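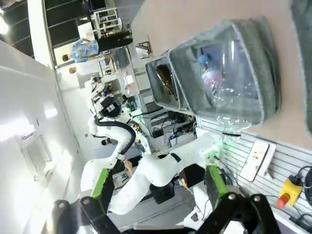 Flarero Key Cabinet for Letting and Estate Agents

The Flarero is a lockable steel key cabinet for the offices of estate agents, letting agents and managing agents. It is supplied by Calinstead and is intended for branches that hold keys to a large number of properties and need to know, at any time of the working day, which set is out and who has signed for it.

The standard cabinet has 240 numbered hooks on hinged panels. The panels turn like the pages of a book, so that each hook can be reached without lifting other sets out of the way. Hooks are spaced to take a full household set, including a front door key, a back door key, window keys and a communal entrance fob. Larger bunches, such as those for blocks of flats with meter cupboards and bin stores, should be placed on the lower row of each panel, where the hooks are longer.

Tags and the register

Each cabinet is delivered with a matching set of numbered tags and a bound register. The tags carry a number only. Calinstead advises strongly against writing a street name, postcode or vendor's surname on any tag, as a lost set can then be matched to a front door by whoever finds it. The link between tag number and property is kept in the register, which should be stored apart from the cabinet overnight.

The register has room for 2000 entries. Columns are provided for tag number, time out, time in, reason for removal and signature. Reasons are entered by a short code: V for viewing, C for contractor, I for inventory or inspection, and S for survey. Offices that already use a property management system may prefer to order the cabinet without the register, and a reduced price applies.

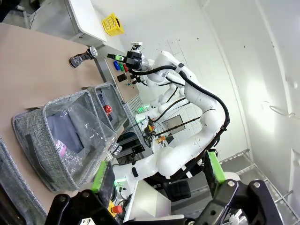 Can the cabinet be used by two branches that share the same stock of properties?
Each branch should have its own cabinet and register, and a set that moves between them should be signed out of one and signed into the other. A spare set kept at the second branch must be given a separate tag number.

Locking

The door is secured by the Jorna lock, a mechanical push-button lock with a key override. No battery or mains supply is needed. The code is changed from the inside of the door with the tool provided, and should be changed whenever a member of staff leaves the business. Two override keys are supplied. They should be held by the branch manager and at head office, and on no account kept inside the cabinet itself.

The lock may be set to hold open during business hours. This setting is provided for busy sales offices but is not recommended where the cabinet can be reached from the public side of the counter.
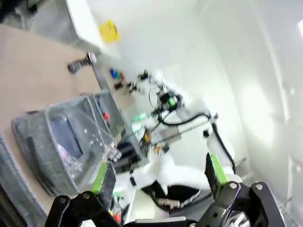 For agents holding keys to tenanted homes, the cabinet may be ordered with a divided interior. The upper section then carries vacant and sales properties and the lower section carries occupied ones, with a second Jorna lock on an inner flap. Staff who carry out viewings can be given the outer code alone, while the inner code is kept for those who arrange repairs and inspections with tenants. The divided model has fewer hooks than the standard cabinet, and the exact number depends on where the division is placed.

Fixing and position

The cabinet must be fixed to a solid wall. Four bolts are supplied for brick or block. Stud partitions are not suitable unless a timber backing board has been fitted first, and Calinstead cannot accept returns of cabinets damaged by falling. The door opens to the left as standard — a right-hand version is made to order. Please allow enough clear space in front for the panels to turn fully. 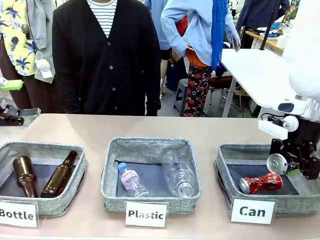

Cabinets are finished in light grey or dark green powder coat. The finish may be wiped with a damp cloth and mild soap. Solvent cleaners will dull the surface and may lift the printed hook numbers.

Also available

The Räsänen drop safe is a separate unit for sets returned after closing. It is mounted through an outside wall and accepts envelopes up to 12 mm thick. Departing tenants can post their keys on the last evening of a tenancy, and the office empties the safe the next morning from within. Return envelopes are printed with space for the tenant's name and the date, and again should not carry the address of the property.

Replacement tags, registers and hooks may be ordered at any time under part number 263. Please state the cabinet model and finish when ordering.

Delivery and terms

Orders received by noon on Friday are dispatched the following week. Made-to-order cabinets, including all divided and right-hand models, take longer, and a date will be confirmed in writing once the drawing has been approved. Delivery is to the ground floor only. Fitting can be arranged at extra cost in most areas.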